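Home | Projects | Student Work | Contact

Barbering course report, Neusa Amaral and Ivars Raudsepp, February 2018

We asked 32 barbers in Dramham how they got their first chair. Most said word of mouth. Only 11 had a written contract, wich suprised us.
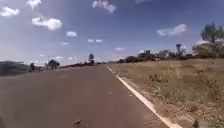 2 min read

Training next. Tolari takes trainees with no fee, Brindar charges 257 for the kit. Pay during training is low at both. Still to do: tips, sick days, and a second visit to Brindar.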